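Chapter 7
Contrast and Legibility

In this chapter
7.1 Why contrast matters
7.2 Borders and clear space
7.3 Size and viewing distance
7.4 The Skiltby survey

Chapter 6 dealt with the wording of public notices and labels. The present chapter turns to their appearance, and in particular to the difference in lightness between a mark and the surface on which it is printed. A notice may be correctly worded and well placed, and may still fail its readers if the letters do not stand out from the ground. Students who have completed the practical work on paper and board in Chapter 4 will have met the problem already in the form of grey ink on buff card.

7.1 Why contrast matters

The eye finds the edge of a letter by the change from light to dark. Where that change is large, the edge is found quickly, even in poor light or by a reader with reduced sight. Where it is small, the reader has to slow down, move closer or guess. Colour plays a part, but a smaller one than is commonly supposed. Red lettering on a green ground may look vivid in the designer's office and be very hard to read on a platform in the evening, as the two colours can be almost equal in lightness.

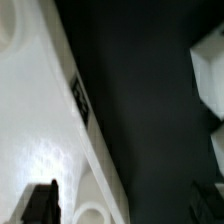 Surface finish must be considered together with ink. A gloss laminate reflects lamps and windows, and the reflection lightens the dark parts of the notice until they approach the pale ones. Matt finishes scatter the light more evenly and are preferred for indoor signs, although they mark more easily and need more frequent cleaning. The choice is often made by whoever orders the materials, without reference to the place where the sign will hang. It should be made on site, with the lighting as it will be in use.

7.2 Borders and clear space

A mark needs room around it. Printers call this room the margin, the quiet zone or simply clear space, according to the trade in which they were taught, and the terms are used interchangeably in this book. Its purpose is to separate the mark from whatever lies next to it.
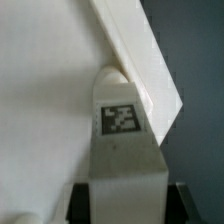
Clear space is the first thing to be lost when a label is reduced to fit a small object. The usual temptation is to keep the mark at full size and trim the margin, and the result is a dark shape running straight into its surroundings. A narrow border is often enough to prevent this. The square label in the illustration has only a thin pale edge, yet it keeps the black pattern distinct, and the white cells inside are easily told from the black around them. A label of this kind contains no lettering, but the principle is the same for words: a light border round a dark panel, or a dark rule round a light one, should be treated as part of the design and never as spare material.

7.3 Size and viewing distance

Increasing the size of lettering will make up for weak contrast only to a limited extent. Beyond a certain point, larger letters mean fewer words to the line, and the reader loses the thread of the sentence. Designers should therefore settle the contrast first and the size afterwards.

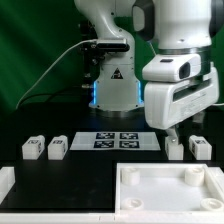
Should a notice be set entirely in capitals?

Capitals are best kept for single words and short headings. Longer passages are easier to read in lower case, where the rising and falling strokes give each word an outline of its own.

7.4 The Skiltby survey

The remainder of the chapter draws on a survey of 834 signs in the district of Skiltby, carried out for the publishers of this series by the sign-making firms Larberg and Addo. Each sign was read at midday and again at dusk, and 86 were recorded as legible at midday only. The signs had been set in a variety of typefaces, Padeo being the most frequent, and Table 7.2 lists them by typeface, ground colour and finish. Students should study the table before beginning the first exercise, and should have a sheet of matt grey card to hand for the comparisons it requires.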